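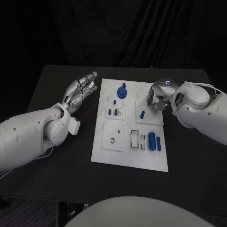 Peg and gear board, loose fit on the small pegs - what clearance are people using?

Reading time: 3 min
Last updated: November 18, 2020

benchrat58
I'm printing a practice assembly board, the usual thing: white base, smaller white plates sitting on it, blue pegs and a blue gear that go on and come off. The base is fine and the gear is fine. The pegs lean. I left the same gap everywhere and the small ones wobble enough that you can see it from across the room. Do I reprint the pegs or the plates?

tarn_lathe
Pegs. They take minutes and a plate takes all evening. Print a strip of them, each one a hair fatter than the last, and keep the first one that needs a light push. Write the size on the strip before you pull them off the bed or you'll forget which is which.

Onance
Disagree. If the holes came out oversize then fat pegs only hide it, and the next set of parts you print to the proper drawing won't fit. Fix the holes. Mine were out because the first layer was being squashed and I'd overcorrected for it in the slicer. Check that before you print anything else.

benchrat58
Slicer settings are the Nemholm defaults, I haven't touched them. I'll measure the holes tonight.

quietgauge
Layout matters as much as fit. My first board had all the pegs in one row and it was a pain to work on, your knuckles hit the next peg over every time you reached for one. Spread them out. On this one there's a peg up near the top edge to the left of the gear, one at the left side, one near the centre and another out to the right of the gear, and that's the sort of spacing I'd copy.

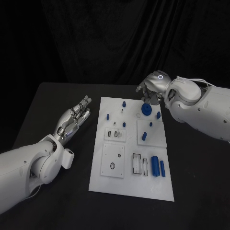 The gear needs its own patch of clear board. I moved mine twice before I was happy with it. If it's hard up against a plate you can't get your fingers down the sides of the teeth. A raised hub helps, and the blue gear there has one, so there's something to hold besides the rim. I'd also mark positions on the base the way that thin circle is marked just to the lower left of the gear. I do mine with a compass and a fine pen.

tarn_lathe
Agree on the spacing, not on the pen. Pen rubs off a white base in a week and leaves it grey. Put the outline in the model and let the printer do it.

quietgauge
Mine's been on since February and it's still readable. Depends on the pen, I suppose.

millpond_913
Whatever you do, go with two colours. I did an all-white set to save changing filament and kept losing parts against the base. Blue on white is easy to see, and a dark table under the board means you notice straight away when something rolls off. Mine is painted matte black. Gloss throws the ceiling light back at you and it's hard on the eyes after an hour.

benchrat58
Measured them. The holes are 3 mm in the drawing and most are over. The 8 mm ones are right on. So Onance wins, it's the holes, and only the small ones.

Onance
Small holes being oversize is less common, they usually close up. Have a look at whether the Brultmont plates you downloaded were already opened out by whoever shared the file. I've had that happen.

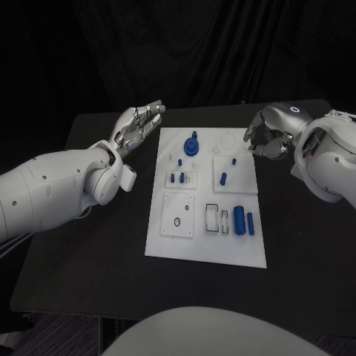
If they were, scale the hole back in the model and print one plate as a test before you do the whole lot. Don't drill anything. Drilling can't make them smaller and you'll chew up the edge.

benchrat58
They were opened out. The note is right there in the file description and I missed it. Reprinting one plate now with the original holes, same pegs.

tarn_lathe
I still say fat pegs would have had you done by dinner.

Onance
And stuck with odd-size pegs for good.

millpond_913
Does anyone have the Zakaria version of the base? I heard it has the outlines modelled in, but the link in the old thread is dead.

quietgauge
I have it on an old drive somewhere. I'll look on the weekend and send it through if I find it.

benchrat58
Test plate is off the printer. Pegs stand straight and come out with a light pull. Doing the other plates tomorrow, and I'm moving the gear a bit further from the top plate while I'm at it.

Contact the moderators | Copyright the posters | Back to top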